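Mayrhofer bin picking package, 4 stars out of 5
Reviewed by Leonie Aebischer, Dendomton

Quick one, quote season. Bought the software plus gripper fingers for the KUKA we already had. Price fair. Budget seperately for hoses, fittings, cable ties. We didn't, and went over in May.
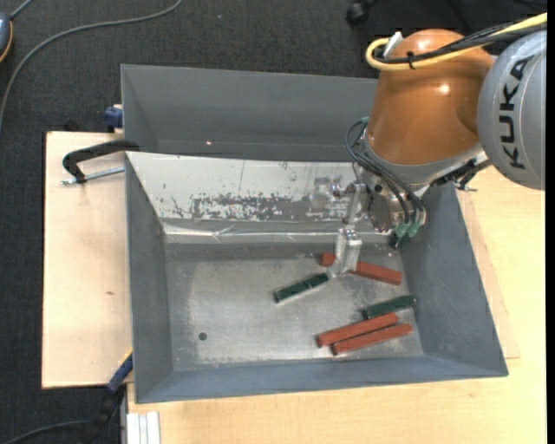 Test blocks, red and green, in the metal bin. Clamped to a wood table for now.

Setup took 3 days, quote said one. Support good, manual thin. Got a second price from Trandon, 40 percent higher with teh same training hours.

Minus one star for the spare finger kit, sold only in sets of 4. Would buy again. Put a proper bin stand in the first budget, not the second.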